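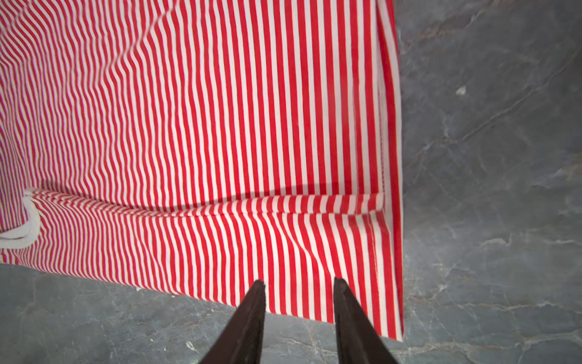

How to check a political quote before you share it

By Loubna Ezzat, 5 Jul 2021

Many readers write to us that they saw a statement of some minister or president, and they don't know if it is real. You can check most quotes at home in 20 minutes, and you don't need special programs. I explain the way I do it myself.

Step 1. Write down three things: who spoke, to whom, and when. If the article says only "he stated recently", look for another article about the same words. A good report names the interview or the press conference.

Step 2. Look for the full transcript. Governments usually put speeches and press conferences on their own website, often with a delay of up to 12 hours. Television stations publish the long version of an interview later than the short one, so check again the next day if you find only a clip.

Step 3. Read two paragraphs before the quote and 2 after it. Very often the politician was answering a question that began with "if", and in the news the "if" has disappeared.

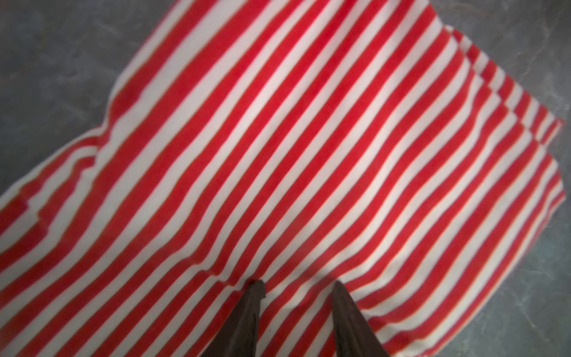
Step 4. Compare the languages. When a foreign minister speaks in his own language, the English text is somebody's translation. Put the original sentence into two different translation tools and see where they disagree. Pay attention to words like "could", "should" and "will". In December we received a text in which "we do not exclude talks" had become "we will start talks". My colleague Pirmin Moser found the mistake only when he listened to the recording.

Step 5. Check the date again. Old quotes come back each time there is a new crisis, and the words may be correct but four years old.

Keep your notes in one place. I use a simple table with columns for the name, the date, the link to the source and the result. Mine has 99 rows now, and I open it almost every week, as the same sentences are passed around many times.

If you cannot find the original after all these steps, write "not confirmed" in the table and do not share the quote. You can come back to it when a transcript is published.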